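The Drostby Path

4 min read

After my mother died I got a letter from the county about the path. It was addressed to her. It said the stretch behind the old Dustent plant would be closed in January for drainage work, and that residents with concerns could write in. I put it on the refrigerator because that was where she put things from the county.

She had walked to the plant on that path for 20 years. She worked in the packing room, on the second shift, and came home after dark with her lunch bag folded in her coat pocket. When Dustent shut down she kept walking at the same hour. She said her legs were used to it.

I had a week to clear out the house. By the fourth day I had done the kitchen and the hall closet and I did not want to start on the bedroom. I put on her raincoat, which was hanging by the door, and went out. 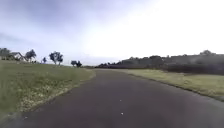

The path at Drostby, before the bend.

I had not been on it since high school. I remembered it as longer. I walked with my hands in the pockets, and in the left one there was a bus ticket, a cough drop and a small key with a paper tag. On the tag she had written 127.

I stood there and looked at it. Her house key was on a ring with the car key. The shed had a padlock with numbers. I tried to think of anything else she had ever locked.

A man came by with an old brown dog. He looked at the coat and then at me.

"I thought you were her," he said.

"I'm her daughter."

He said he was sorry. He said they used to pass each other most evenings and talk about the dog. He had not known her name until he saw it in the paper. I held out the key and asked if it meant anything to him.

"That's a Dustent key," he said. "For the lockers. My wife had one. You were supposed to turn them in."

"She didn't."

"No," he said. "Neither did my wife."

We walked together as far as the turnoff to Teixeira Street, where he lived. The dog was slow and we kept to its speed. He told me the lockers had been sold for scrap along with everything else, and that the workers got a box each with whatever had been inside. His wife's had a hairbrush in it and somebody else's shoes.

I asked what my mother had talked about, besides the dog.

"You, some," he said. "She said you had a good job and you didn't eat right."

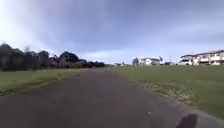
Farther along the same path.

I went on alone after that, until I could see the plant fence. There was a sign on it from a company called Tisteo with a phone number and a drawing of apartments. I stayed about 10 minutes. Then I got cold and turned around.

That night I did the bedroom. The box was on the floor of the closet, behind her winter boots, with 127 on the lid in marker. I had expected to be up late with it. Inside was a pair of work gloves, a can of hairspray, a calendar from the year the plant closed, and an envelope with 50 dollars in it. On the envelope she had written "cab" — in case she ever missed her ride or the weather got bad, I suppose. As far as I knew she had never taken a cab in her life.

I put the gloves in the bag for the thrift store, and later I took them out again. The money I left in the envelope.

In the morning I wrote to the county. I said that I was writing on behalf of a resident, and that I had no concerns about the drainage, but I would like to know what date the path would open again.

We use cookies to improve your reading experience. By continuing to use this site you agree to our cookie policy.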